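Cómo cambiar el procesador de un ordenador de sobremesa

Guía del taller Closholm. Revisada por Marion Matheson.

Cambiar el procesador es una de las formas más baratas de alargar la vida de un equipo antiguo. El trabajo se hace en una tarde y no pide herramientas especiales: un destornillador de estrella, pasta térmica, alcohol isopropílico y papel que no suelte pelusa.

Antes de comprar

Consulte en la web del fabricante de la placa la lista de procesadores admitidos. No basta con que coincida el zócalo: a veces hace falta una versión concreta de la BIOS, y hay que instalarla con el procesador antiguo todavía puesto. Anote la versión actual y haga una copia de sus archivos.

Retirar el disipador

1. Apague el equipo, desenchúfelo y mantenga pulsado el botón de encendido unos segundos.
2. Tumbe la caja y quite la tapa lateral.
3. Toque una parte metálica sin pintar para descargar la electricidad estática.
4. Desconecte el cable del ventilador del disipador.
5. Afloje los tornillos en cruz, un par de vueltas cada uno.
6. Gire el disipador ligeramente a un lado y a otro antes de levantarlo. Si está pegado, vuelva a montar el cable, encienda el equipo unos minutos para que la pasta se ablande y repita desde el paso 1.

Limpie la base del disipador con alcohol hasta que no quede pasta vieja.

Colocar el procesador nuevo

Suelte la palanca, abra el zócalo y saque el procesador antiguo en vertical, sujetándolo por los bordes. Guárdelo en el blíster del nuevo. Busque el triángulo de una esquina del procesador y hágalo coincidir con la marca del zócalo.

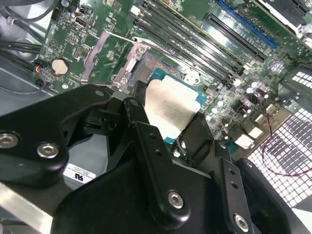 El procesador, justo encima del zócalo abierto.

Déjelo caer por su propio peso. No apriete: si no asienta plano, levántelo y compruebe la orientación. Una patilla doblada puede inutilizar la placa. Cierre después la palanca.

Ponga una gota de pasta térmica del tamaño de un guisante en el centro, monte el disipador y apriete los tornillos en cruz. Conecte el ventilador.

Primer arranque

Entre en la BIOS y compruebe que reconoce el modelo. Vigile la temperatura durante 11 minutos sin cargar el sistema. Si sube sin parar, apague y revise el montaje del disipador.

Última actualización: 18 de agosto de 2026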